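Rarau Stoneware Mug
Tableware for Offices, Schools and Guest Houses

Product code 586

The Rarau mug is the standard drinking vessel in the Unside tableware range. It was first supplied in 1986 to residential colleges and has remained in continuous production, with one change to the handle and two changes to the glaze. It is intended for shared kitchens and dining rooms, where cups are washed many times a week and handled by many different people.

Construction

Each mug is made from a dense stoneware clay and fired twice. The first firing hardens the body so that it can be glazed evenly. The second fuses the glaze to the clay and closes the surface, so that coffee and tea do not soak in and leave stains. The foot ring is left unglazed and is ground smooth before packing – it will not scratch a finished tabletop under normal use.

The wall is slightly thicker at the rim than in comparable mugs. Most damage in shared kitchens occurs at the rim, usually when one cup strikes another in the sink, and the added thickness reduces chipping. The handle is attached at two points and is wide enough for three adult fingers.

Glaze and Color

The Rarau mug is offered in plain white, gray, sand and dark blue. The interior may be ordered in the same color as the exterior or in a contrasting shade. All glazes are free of added lead and cadmium. Small differences in tone between batches are normal in stoneware, and customers who require a close match should place the full order at one time.

The glaze recipes were revised by Lionel Cropper, who directed the Unside workshop for many years. His notes on firing times are still followed for the darker colors, which need a slower cooling period than the lighter ones.

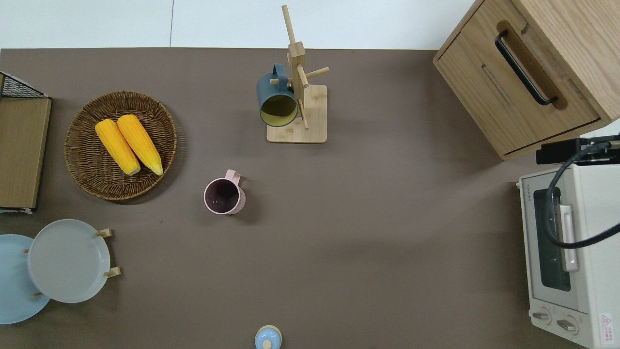
Darker glazes may show fine gray lines after long use with metal spoons. These lines are deposits from the spoon and do not indicate a fault in the surface. They can be removed with a mild cream cleaner and a soft cloth. Scouring pads and steel wool should not be used on any part of the mug.

Care and Storage

The mug may be washed in a household or commercial dishwasher. It is suitable for microwave use but must not be placed on a stovetop or under a broiler. Allow a hot mug to cool before rinsing it in cold water.

Mugs may be stacked two high. They may also be stored on hooks or pegs, provided that each mug hangs freely and does not touch its neighbor. Before a peg is used, confirm that the handle passes over it without force.

Accessories

A fitted lid and a cork coaster are available from Brinosance, which also supplies the dividers used in our delivery cartons. These items are listed separately and are shipped from the same warehouse.

Ordering

Mugs are sold in cartons of 50. Mixed-color cartons can be prepared on request, although this adds to the delivery time. Orders for the start of the academic year should reach us before the end of July.

Replacement mugs may be bought singly by institutions that have already purchased at least one full carton. Requests for replacements, samples and printed color cards should be addressed to Robel Tamiru, Institutional Sales, Unside. Please quote the product code and the color of the original order.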